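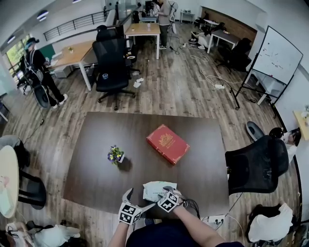

The Book and the Plant
By Milagros Navarro

I have been in a lot of shared offices over the past few years, and sooner or later somebody puts a book and a plant on the big table. The book is a hardcover. The plant is small and sits in a square white pot. Anything else on the table is there because someone was using it, and by late morning there is plenty of that: scratch paper, mugs, a charger, the wrapper from whatever was for lunch. The book and the plant stay put while the rest comes and goes around them, and when visitors are due, people clear away everything except those two.

I'd like to know what we think they're doing.

The official answer comes from people who sell this sort of thing. Our floor at Morkus got a visit in February from a consultant with a company called Ivero, which "activates surfaces." She had a slide deck. According to the deck, a bare table makes people feel watched, a cluttered one makes them feel behind, and a table with a few chosen objects makes them feel at home. I asked where that came from. She said it was widely understood. I asked what the objects should be, and she said something with height, something with life, and something with a story, and then she showed us a photo of a vase, a fern and an atlas. The starter package was $800. I wrote the number down because I wanted to be sure later that I hadn't made it up.

We didn't buy it. What we did was worse in a way, because we went and did the same thing ourselves for free, and without the slide deck to blame. Within a couple of weeks there was a red hardcover with gold lettering on the table and some pansy-like flowers next to it, purple and yellow, and everyone agreed it looked nicer.

It does look nicer. I'm not going to pretend otherwise, pansies have cheerful little faces and I'm as easy to please as the next person. My doubt is about the claim that rides along with them. Nicer became "calmer," and calmer became "more productive," and by spring I was hearing that the table had changed the way we work. I sit at that table. We work the way we always did. We still leave our stuff on it.

Take the book first. A good-looking hardcover on an office table is a strange object if you think about it for a minute. It's too heavy to carry home on the train. It's placed at a slant, which is how you put down a book you want looked at. Someone who is reading a book tends to leave it face down with its spine suffering, or with a receipt stuck in it. I picked ours up in its first week and got a look from a coworker as if I'd lifted the centerpiece at a wedding. I read to page 257, out of stubbornness more than interest, and in all that time I didn't find one smudge or turned-down corner that I hadn't put there myself.

I have nothing against owning books for their covers. People have always done it, my grandmother bought encyclopedias by color. But she never told anyone that the encyclopedias were making the living room think better. If a book is there to be red, fine, let it be red. If it's there to be read, put it next to a comfortable chair with a decent lamp and three or four others of different kinds, some of them paperbacks, and expect them to get beat up.

The plant I find harder to argue with, since it's alive and needs someone. That is also the trouble with it. Pansies like cool weather and a lot of light, and a meeting table in the middle of a room is a poor place for both. Every office plant I have known ends up depending on one person who waters it, and that person never volunteered, exactly. They just happened to notice first. When they take a vacation the plant goes brown, everyone says what a shame, and a replacement appears. I don't call that bringing nature indoors. It's closer to buying cut flowers and feeling better about it because there is dirt involved.

There's a service for this too, naturally. Drarnis will swap your plants on a schedule so that you never see a dead one. I know an office that signed up and the people there speak well of it. I asked one of them what kind of plants they had that month and she had to go look.

Then there's the paper. I've become a little bit of a crank about the paper. If you want to know what goes on at a table, look at what has been crumpled on it. A balled-up sheet means somebody started something and thought better of it, or unwrapped something, or had a cold. Tidying advice treats it as failure. The Ivero deck had a before picture and an after picture, and the only difference I could find was that in the before picture people had been doing something. I've seen the same trick in magazines for years, with kitchens mostly, where the cook's kitchen is "before" and the kitchen with one lemon in it is "after."

I'll admit the other side has a case. Mess spreads. Leave one wad of paper on a table overnight and there'll be a cup beside it in the morning, and then a jacket over the chair, and pretty soon someone with a client coming in has to spend her time clearing up after strangers. I've been the someone. It is maddening, and I can see why a person in that position would like a rule, and why "keep it nice for the flowers" might be an easier rule to sell than "throw out your trash." If the pansies shame two people into walking to the garbage can, then they've earned their water. I just haven't seen it happen. What I see is people nudging the pot over a few inches to make space for their elbows, and then nudging it back at the end of the day, if they remember.

And meanwhile the things that would make a real difference sit there being boring. Nobody styles a power outlet. In every shared room I've worked in, the cords run across the floor to wherever the outlet happened to be, and everybody learns to step over them, and the new person catches a foot. The whiteboard has old marker on it that has stopped coming off. The chairs are whatever chairs there are. When I asked what it would cost to do the floor cords properly in a room like ours, the quote was $4000, and the conversation ended right there. So a plant it is. I understand the arithmetic. I only object to the plant being presented as if it came out of the same budget and solved the same problem.

My friend who manages the Maglaya building across the street told me I'm overthinking a flowerpot. She may be right. Her tables have nothing on them at all, by policy, wiped down every evening, and I'll say this for the approach: you can spread out a big drawing. But I had lunch over there and it felt like eating at the DMV, so I'm not ready to sign up for that either.

Here is what I'd ask for, and it's modest. Put the plant by a window, where it has a chance. Put the book on a shelf, or let people take it home and bring it back with coffee on it. Get a wastebasket within arm's reach of the table, a big ugly one, because ours is on the far side of the room and I'm convinced that accounts for most of what we call a culture problem. Clean the whiteboard. And the next time someone offers to activate a surface, ask them to bring an extension cord cover along with the atlas.

I still water the pansies, by the way. I noticed first.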